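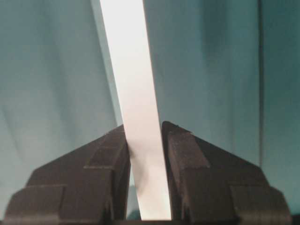

How to write subtitles for a short film when you work alone

I make subtitles for small films, mostly Latvian and Norwegian films that go to festivals abroad. Last November I finished the English subtitles for Skedemden, a drama of 29 minutes directed by Aksel Kvaran, and several people wrote to me asking how I do it. So I write down my way of working. It is for short films with normal dialogue. For a long feature you will want a second person.

Before you start

Ask the production for three things: the locked picture, the dialogue list and the frame rate. "Locked" must mean that the editor will not move any cut. With Skedemden I received a new version after I had timed 14 minutes, and one scene in the kitchen was shorter by a few seconds. Every subtitle after that scene was wrong.

Do not trust the dialogue list too much. It is often the script, and actors say other things than the script.

Step 1. Watch the film without stopping

Watch it one time from start to end and do not write anything. You need to know who is polite with whom, who is lying, and which joke comes back later. In Kvaran's film the old woman calls her neighbor Bistis. In the first scene it seems like a surname, but later you understand it is a nickname that she gave him at school. If I had translated it early, the last conversation would not work.

Step 2. Time the lines first, translate after

Mark the in and out of every line before you translate. The subtitle should come when the voice comes, and it can stay a little after the voice stops. I keep a minimum of one second, also for "Yes" and "No." The maximum is six seconds. If there is a cut in the picture very near the start of the line, put the start on the cut.

Leave a gap of two frames between subtitles. Without the gap the eye does not notice that the text has changed.

Step 3. Make a rough translation

Translate everything that is said, even if it is too long. Do not look at the length yet. For Skedemden my rough version had 2,449 words in English.

Step 4. Cut

This is the longest part of the work. People read slower than actors speak. I use a limit of 17 characters per second and 42 characters per line, with two lines maximum. Some festivals have their own numbers, so ask them.

Cut these things first:
names, when we see who is spoken to
"well," "you know," "listen"
repeated words
anything the actor shows clearly with the hand or the face

From my rough version I took away 600 words. The director missed only two of them and I put them back.

Step 5. Break the lines in a good place

Keep together the words that belong together. Bad:

I never wanted to sell the
house to your brother.

Better:

I never wanted to sell the house
to your brother.

Step 6. Signs, letters and songs

Translate a sign only if the story needs it. The shop sign Tollitz is only a name, so I left it. The letter from Mrs. Lapiņa is important, and I put it in italics. Check that the letter ņ shows correctly in your export. In my first file it was a question mark.

Step 7. Watch again with the sound off

If you can follow the story with only picture and subtitles, the file is almost ready. Then send it to one person who does not know the original language, and ask this person to write down the time code each time they had to hurry.

Export as SRT, and also keep your project file.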